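Sister community partnerships

A sister community partnership (some people say friendship link, or twinning, and I use all of them) is a long-term tie between a town in one country and a village or district in another, usually with a big gap in income between the two. It differs from the older kind of town twinning, the sort with brass bands and a sign at the city limits, in that there's normally some shared work going on: a school roof, a teacher fund, a water tank, a clinic. I've been mixed up in one of these for longer than I care to add up, so this entry leans on what I know from the Plelcombe end, with the general stuff filled in as best I can.

Background

The idea of pairing places goes back a long way, and after the big wars of the last century it was mostly about getting people who had been enemies to eat dinner together. The version I'm writing about came later. Churches, schools and town councils began looking for one place to stick with, as opposed to mailing a check to a large charity and getting a calendar back. Some links came out of missionary contacts, some out of solidarity campaigns, and a fair number out of one person who went traveling and came home unable to talk about anything else.

Ours is the last kind. Plelcombe is a market town with a river, two bakeries and more parking than it needs. Sellalura is a hill village of 1,578 people, if you go by the number painted on the board outside the village office, which has been repainted but never changed as long as I've been going. The road in is paved as far as the bridge.

How a partnership is set up

Most links start with a letter of intent, and I'd really encourage anyone starting out to keep it to one page. Ours ran to 20 pages the first time! It had a section on flags. The people in Sellalura were very polite about it and had the whole thing translated, which cost them a week of the schoolteacher's evenings, and I still feel bad.

A workable letter covers who speaks for each side, how often they talk, how money moves, and how either side can walk away. That last part gets skipped a lot, since it feels rude to bring up at the beginning, a bit like a prenup. I think it's the kindest thing in the document. We rewrote ours to run for five years at a time, and at the end of each stretch both places have to say out loud that they want to carry on.

You'll also want something in writing about photographs. We went years with no rule at all and ended up with Sellalura children on a poster in the Plelcombe library whose parents had never been asked. Now the village office keeps the list of what can be used and where.

Money

Small partnerships run on very little, and that little is made up of yard sales, a quiz night, a standing order or two and whatever the town will chip in. The hard part comes with getting it across a border. Bank fees on small transfers are awful, so a lot of groups send money 2 times a year in larger lumps (we do February and then again after the harvest) and the receiving side has to plan around that.

There's a running argument in this field over restricted and unrestricted money. Restricted means the donor says it's for desks, so it buys desks. Unrestricted means the village decides. I started out firmly on the desk side, partly because a desk is easy to explain to the person who bought a raffle ticket. Then one year the school had plenty of desks and no money to pay the woman who cooked lunch, and attendance dropped off, and there we all were with a lovely row of desks. We've been mostly unrestricted since then, with a short report back. Some of our longtime donors didn't like the change and a few left.

Funlow, a bigger town up the valley from us, does it the other way and has its own link with a fishing district. They fund named projects only, and their reports are much better looking than ours. I've heard good things from their partners too, so I wouldn't want anyone to take my view as the settled one.

Visits

Visits are the part everybody wants to talk about, and the part with the most written against it. Plane tickets for a group of visitors can easily come to more than the yearly grant. The hosts have to find beds, cook, interpret and generally put their own work aside. On the other hand, I don't know of a link that lasted without anyone meeting anyone, and phone calls only carry you so far when half the call is spent saying "can you hear me?"

The usual advice now, and I agree with it, is that visits should go both ways and that visitors shouldn't arrive with a job to do unless they've been asked. Painting a classroom is the classic one. There are perfectly good painters in Sellalura, and they'd like the work. When people come from there to Plelcombe, what they've wanted to see has surprised us pretty much every time: the recycling center, the inside of a dentist's office, the hardware store (for hours), a council meeting that went on past 10 p.m. and put two of our own members to sleep.

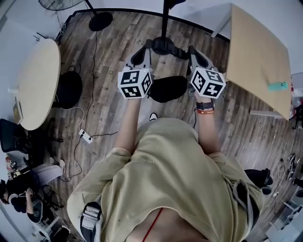
Skills exchange

Swapping skills sits somewhere between the money and the visits, and plenty of groups find it outlives both. The word exchange is supposed to mean something. In the early days it meant a retired person from our end giving a talk, and everyone else sitting through it. I gave one of those talks. It was on bookkeeping, and I found out at the tea break that the women's savings group had been keeping cleaner books than mine for years, in a school notebook, with every member able to recite the balance from memory.

What's worked better is pairing people who do the same thing for a living, nurse with nurse or beekeeper with beekeeper, and then leaving them to it. The beekeepers in our link don't share a language, and they've kept in touch longer than any of the rest of us. They send each other pictures of hives. I couldn't tell you what it's achieved and I don't think anyone's asked them to write it up.

Language is the weak spot. Interpreters are scarce and usually turn out to be the same two or three overworked people, so paying them properly ought to be in the budget from the first year. It took us far too long to do it.

The MacRitchie notes

People in our corner of the field pass around a set of guidelines known as the MacRitchie notes, after the MacRitchie hall where a bunch of local link groups used to meet. They're a photocopied thing, later a file, with no author on the front. The notes are blunt. They say to ask before you offer, to pay local wages for local work, and to stop sending used clothes. They also have an odd page on catering for large groups that must have wandered in from some other file, and every copy I've come across still has it.

The clothes section is the one that gets quoted. Secondhand shipments can undercut the tailors and market sellers in the receiving place, and sorting the stuff eats up days. I've also opened a box and found one ice skate.

Criticism

The main complaint about partnerships of this kind is that they're unequal and dress it up as friendship. One side has the money, and everyone in the room knows it, so "what do you need?" is never quite an open question. People tend to ask for what they think you'd like to give. I don't have a fix for that. Unrestricted money helps some, and so does having the village office chair the calls.

A second complaint is about luck. A village with a link gets a roof, and the one across the valley without a link doesn't, for no better reason than where somebody's bus broke down years ago. Sellalura raised this themselves, and part of each grant now goes to a school fund shared with the neighboring villages. It caused some grumbling in Plelcombe, where people had bought tea towels with one name on them.

Then there's dependence, the worry that local government will stop turning up once a foreign town is paying. I've seen a little of this. The district was slow to replace a water pump and one official did say, quite cheerfully, that surely our friends would see to it. The village office wrote to the district every month until the pump came. We stayed out of it, at their request, and it was hard to sit on our hands.

Ending a partnership

Links end for all kinds of reasons, mostly dull ones. The founders get old, the quiz night loses its room, the emails go to an address that's been closed. A planned ending gives at least a couple of years' notice, tapers the grants, and hands over all the paperwork and pictures so both places have a full set. Some carry on afterward as a purely social tie with holiday cards and the odd wedding invitation.

Ours comes up for renewal again at the end of the current stretch, and Sellalura has already said it wants to talk about ending the school grant and putting the money toward the road past the bridge.

See also: town twinning; community development; village savings groups; fair trade towns; school linking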